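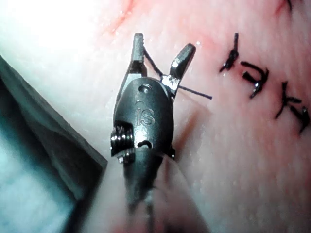 Por Redação Rimside | Secção Bancada e oficina | Atualizado em junho

Regras de bancada para instrumentos articulados de sutura robótica

Estas notas aplicam-se a bancadas de treino, sem doentes. Para uso clínico valem apenas as instruções do fabricante e o procedimento interno da instituição.

Antes de ligar

Verificar a folha de vida do instrumento. Na bancada Trermont cada peça tem ficha própria, com número de utilizações e data da última inspeção. Instrumento sem ficha não entra no braço.

Rodar o punho à mão até ao fim de curso, nos dois sentidos, sem forçar. Se houver prisão ou folga, separar e etiquetar. As polias ficam expostas no flanco do punho e apanham fibras e restos de fio - inspecionar com lupa e luz rasante. Não lubrificar com óleo de oficina.

Abrir e fechar as garras três vezes. As pontas devem fechar sem desvio lateral visível à lupa.

Preparação do campo

Fixar a almofada de sutura pelos quatro cantos. Uma almofada que desliza falseia a leitura de tensão e estraga o exercício. Humedecer a superfície com pulverizador, sem deixar poças.

Estender o pano escuro até junto da zona de trabalho e prender as pontas fora do alcance do braço. Baixar a luz se o brilho apagar a textura da superfície. Com 300 lux na bancada e a luz do endoscópio a meio, o fio preto distingue-se bem sobre o rosa.

Durante o exercício

Pegar no fio, nunca na agulha pela ponta. O fio mordido junto à articulação desfia e pode entrar nas polias.

Levantar o instrumento antes de qualquer deslocação lateral. Arrastar as garras abertas sobre os nós já feitos solta os primeiros pontos da linha.

Cortar as pontas dos nós todas pelo mesmo critério. No protocolo Pumwood ficam com 3 mm; noutros, mais compridas. O que conta para a avaliação é a regularidade.

Trabalhar em blocos de até 15 minutos. Entre blocos, braço em repouso, garras fechadas e pedal bloqueado.

Paragem de emergência

Testar o botão no início de cada turno, com o braço ligado e sem carga. O botão tem de estar ao alcance do operador e de quem assiste. Depois de uma paragem, retirar o fio das garras antes de rearmar. O rearme faz-se sempre na consola, com as mãos fora do campo.

Limpeza e arrumação

Retirar os restos de fio com pinça de plástico. Não usar ar comprimido: empurra os resíduos para dentro do punho. Passar pano sem pelo com o detergente indicado na ficha e secar com as garras abertas.

Guardar na horizontal, no suporte Obi ou equivalente, sem peso sobre o veio. Fios cortados vão para o recipiente de resíduos da bancada; agulhas, para o contentor de cortantes.

Registar no fim: número da ficha, blocos feitos, anomalias. A folha em uso é a 56.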